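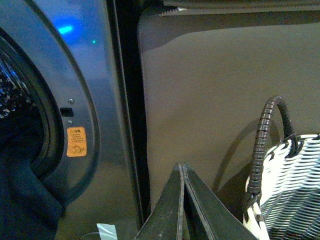 Idun Grønli wrote:
> has anyone on the list dyed a whole quilt backing in a front loader? I have the Gadalex navy, 2 packets, and the backing is old sheets pieced together. My pot is far too small. Worried about blotches, and about what comes out on the next load.

Hi Idun, yes, did this in October with the same Gadalex. Quick answer as I'm out the door at 4.

Weigh the fabric dry first. The packet is good for less than you think and if you go over you get denim, not navy. My backing needed 3 packets in the end, I only had two and had to run it again.

Salt - the leaflet is vague. I used the amount Nantana Boonyarit posted here last winter (search the archive for "Lindqvist sheets", it's in the second half of that thread, ignore the bit on vinegar, that's for wool).

Wash the sheets before. Hot, no softener. Old sheets have years of softener in them and thats where blotches come from. Mine had one pale patch near a seam, quilted right over it.

Polyester thread will stay white!! If you pieced with it the seams will show. Didn't bother me. Cotton thread takes the color fine.

After: a hot wash with detergent, then a second one, then an empty cycle with some rags thrown in. Wipe the rubber seal by hand, dye sits in the fold. I did dark jeans next and then towels, no trouble, but wouldn't put a white shirt in that week.

Drying - line, in the shade, spread flat if you can. Folded over the line I got a faint stripe.

Oh and the Rarkura batting, somebody asked. Yes it's fine with dark backs, no bearding so far.

Will try to dig out my notes tonigth if you want the weights.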